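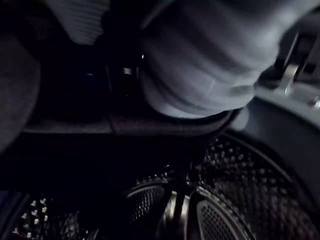 Gray garment at the drum opening.

Wardrobe and stage notebook, Gusumden musical, October. Load-in week, entry after the Sunday tech.

Cue stack is at 54 lighting cues, down two from the paper version. Cut the second blackout in the tavern number. The turntable doesn't clear the portal in time and the audience would be looking at nothing for a full eight bars.

Radio mics: pack 2 dropped out twice in Act One, both times upstage left behind the mill wall. Swapped the antenna cable, same result. Moved the receiver rack to the prompt side and ran the scene again with no dropout. Leave it there. Cable run now crosses the crew door, so it needs ramp and tape before Tuesday's call.

Follow spot is the Lambrakis unit from stores. Iris sticks when closing below half. Cleaned, no change. Operator to use the frost and stay wide in the duet.
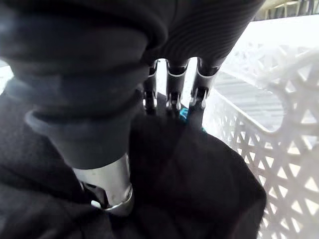
Black fabric, white lattice basket.

Quick changes, timed from the last line spoken to ready at the wing:
Miller to Duke, 41 seconds. Music gives us 38. Replace the waistcoat buttons with snaps and time it again.
Chorus into wedding, fine.
Lise Cloutier's Act Two change, fine with one dresser, better with the rail turned side-on.

Haze: the Riner machine trips its thermal cutout after around 20 minutes at full output. At 60 percent it held through the whole act. Level is lower than the designer asked for but it reads well enough in the backlight from row F. Will ask again for the second unit.

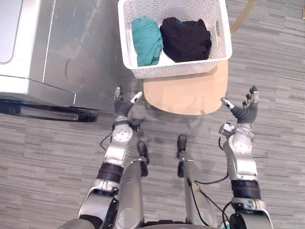 Turntable drive logged 1393 revolutions on the counter at end of session. Belt was last changed at zero. The Teltau manual in the dock office says inspect at 2000, so it gets through the run if we stop using it for furniture moves - told the crew, and wrote it on the controller.

Stop position drifts clockwise by a finger width over a full run-through. Re-zero at intermission until we find out why. Suspect the sensor bracket.

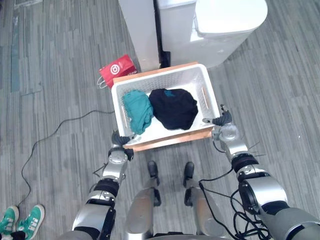

Pit: conductor camera works, monitor on the balcony rail has a visible delay. Singers were behind the beat in the finale. Bypassed the scaler and fed the monitor direct, which fixed it at the cost of a slightly cropped picture.

Still open: crew door ramp, snaps, sensor bracket, spare iris, gel for bar three. House opens half an hour before curtain, so sound check has to be finished by 6:15.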